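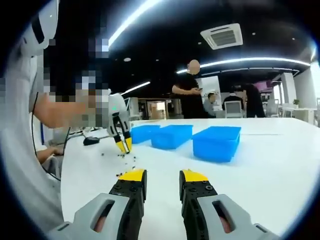 Woslow Demonstration Facilities – Technical Support Desk

Ticket 44: Hand-held grippers, open day sorting table
Status: Closed, with one action outstanding
Opened by: Uchenna Akinola
Priority: High (visitors on site Thursday)

Summary
During the rehearsal for the open day, one hand-held gripper at the sorting table stopped reporting its finger position. The fault recurred twice in the morning session. The exercise requires the operator to pick up small dark granules from the white tabletop and place them in the blue bins, so the fingers must close almost fully and the reading must be dependable at that end of travel.

Log

09.50 Fault reported. The opening value remained at 100 whether the fingers were open or pinched together. The second gripper was unaffected.

10.05 Unit restarted. Reading returned to normal, then stuck again after 30 cycles.

10.20 Cable exchanged with that of the second gripper. The fault stayed with the unit. Cable ruled out.

10.40 Yellow fingertips inspected and cleaned. Screws on the finger plates checked; two were slack and have been tightened. No change to the reading.

11.15 Calibration file examined. The file loaded was the one supplied by Grindier for the earlier, narrower fingers. Correct file loaded and the unit recalibrated fully open, half open and closed. Half-open reading: 50, as expected.

11.45 Test of 100 cycles completed without a fault. Operator confirmed that single granules could be gripped and released.

13.30 Unit returned to the table. Visitors' briefing sheet amended: guests are asked to remain behind the table while a headset is being worn, and to leave the bins in their row.

Cause
Incorrect calibration file, restored by the Bamov update in April. The slack screws are recorded as a separate defect – they did not contribute to the fault.

Outstanding
Remove the old file from the shared folder. Assigned to U. Akinola.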